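Besow Cast Iron Griddle Plate – Double-Sided
Home > Cookware > Griddles and Grill Pans

Code: 543
In stock – posted within two working days

Price includes VAT. Free delivery on orders over £60.

Why I stock it

I sold other griddles before this one, and I'll be blunt, most of them came back. They warped, or the coating flaked, or people rang me up to say their chops had gone grey and sad. The Besow is the one I took home for myself and never brought back to the shop, so I suppose you could call mine a very long test drive.

It's a proper slab of cast iron, flat on one side and ridged on the other, and it sits across two burners. The flat side gets used for breakfast (eggs, drop scones, tomatoes cut in half) and the ridged side for anything you want stripes on. I'd say mine spends most of its life flat side up, but from May onwards it flips over and stays that way until the evenings draw in.

There's a shallow gutter all the way round to catch the fat, with a slightly deeper corner for pouring. Some people want a bigger gutter. I don't, because a bigger gutter means less room for sausages, and I know which of those I'd rather have.

What I cook on it

Sausages, mainly! I'm a bit of a bore about sausages. A fat butcher's sausage wants a low heat and plenty of patience – start the plate cold, put them straight on, and turn them every few minutes for as long as it takes. On a heavy plate like this they colour evenly all the way round and you don't get that burst-and-burnt thing that happens in a thin pan. Please don't prick them.

Chicken thighs are the other regular. Skin side down on the flat face, a weight on top (I use a small saucepan lid and a tin of beans), and leave them alone until they come away by themselves. If you have to tug, they aren't ready.

Halloumi, aubergine, flatbreads and thick slices of cauliflower all do well. Fish I'd keep for the flat side until the plate has had a few months of use and built up a decent surface.

Whatever you're cooking, clear yourself a bit of worktop next to the hob before you start, with a warm plate and some tongs to hand. You'll be lifting things off in batches and there's always a moment when everything is ready at once.
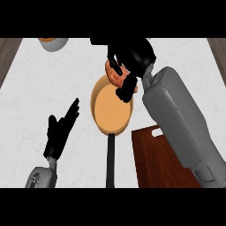 Size and weight

Cooking area: 60 cm long, which covers two burners on a standard hob with a little overhang
Thickness: 13 mm at the base
Handles: one at each end, cast in one piece with the plate
Finish: pre-seasoned with vegetable oil, no synthetic coating
Works on: gas, electric solid plate, ceramic, induction (see note), oven, barbecue

It's heavy. I can lift mine with two hands and a bit of a grunt, but if you've got bad wrists then have a look at the Zinari carbon steel griddle instead, which does most of the same jobs and is a good deal easier to get in and out of a cupboard.

Note on induction: it will heat, but only over the rings themselves, so the middle lags behind. Give it a long, gentle warm-up on a low setting and move things about. Lift it on and off glass hobs, please, and never drag it.

First use

Your plate comes seasoned, and you can cook on it the day it arrives. Rinse it in hot water, dry it with a cloth, put it over a low flame until it's bone dry, then wipe on the thinnest film of oil you can manage. I mean really thin. If it looks shiny you've used too much, so wipe again with a clean bit of kitchen paper.

Bacon is a good first thing to cook. Tomatoes are a bad one, as the acid nibbles at a new surface.

Looking after it

Hot water and a stiff brush while it's still warm will shift nearly everything. A drop of washing-up liquid won't hurt, whatever your gran told you. The dishwasher will, though – it strips the seasoning and you'll have an orange plate by morning.

If it does go rusty, don't panic and don't bin it. Scrub the rust off with wire wool, rinse, dry, oil it, and put it upside down in a hot oven for an hour. I've brought back plates that had been left in a shed since November and they cook beautifully now.

Goes well with

Elari long tongs – the scalloped ends grip a sausage without tearing the skin
Prasertsri chilli and lime marinade – lovely on thighs, but scrape off the excess first or it'll catch
Besow grill press – for flatter bacon and crisper skin

Questions I get asked

Will it fit my hob?
Measure from the outside edge of the front burner to the outside edge of the back one. If that comes to less than the length of the plate, you're fine. Check your extractor or splashback isn't in the way too.

Can I use metal tools on it?
Yes. There's no coating to scratch.

Why is it smoking so much?
It's either too hot or too oily, and usually both. Oil the food and leave the plate dry, and turn the flame down. Open a window anyway.

How many will it feed?
I get 12 sausages on mine in one go with room to roll them over.

Delivery and returns

Griddles go by courier because of the weight, and you'll get a text on the morning. If yours turns up cracked, send me a snap of it and I'll post a new one. Unused plates can come back within 60 days, in the original box.

Page updated July 29, 2024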